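The Long Way Round to Tokville

The first time I heard Clernetti I was washing up, and I ended up standing there with my hands in the sink until the song finished. It was their single Tridside, the one with the wobbly organ and the handclaps that come in half a beat before you expect them. I played it again. Then I played it to my sister down the phone, which she didn't ask for.

So when I got the chance to spend an evening with the two of them before their January show in Tokville, I said yes before I'd even looked at the train times (three changes, since you ask, and a very long wait for the second).

Simão Correia does the beats and most of the talking. Vaida Venckus sings, plays that organ and corrects him. They met at a wedding where he was the DJ and she was a guest who kept asking for slower songs. "I had 147 requests on slips of paper and half of them were hers," he told me. Vaida says it was four.

They made their first tracks in her kitchen, recording vocals after midnight when the fridge could be switched off without the milk suffering. You can hear the room on those early songs, a sort of closeness, as if she's singing from the next chair. I love that, and I was a bit worried they'd lose it once they could afford a proper studio.

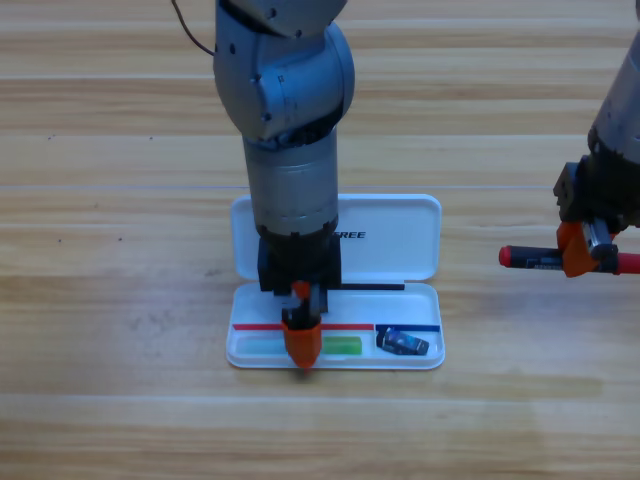
The new record is called Fodor, and I'm happy to say they haven't lost it at all! It's bigger, yes, with real strings on two songs and a choir on the last one, but the voice is still right up against your ear. Vaida insisted on keeping her first takes, sniffs and all. Simão wanted to tidy them up and lost that argument, along with the one about the saxophone.

My favourite is the fourth track, a slow one about a bus driver who falls for somebody on his route. It shouldn't work. I cried at it on the train home, though I'd had very little sleep by then.

We talked for ages about money, because everybody making music does. They pressed 300 copies of the first EP and sold them out of a suitcase. This time it's 2000, and Simão admits he wakes up at night thinking about boxes. Vaida sleeps fine. She has kept on teaching piano in the mornings and says she'd miss it if she stopped, especially the little ones who only want to play loudly.

The show itself started some 30 minutes late, thanks to a buzzing speaker, and they filled the gap by taking shouted questions from the front rows. Then the organ came in and the whole place went up. They played Tridside second, which I thought was brave, and closed with the bus driver song, just the two of them and hardly any light.

I missed my train, of course. Vaida lent me a scarf for the wait and I still haven't posted it back.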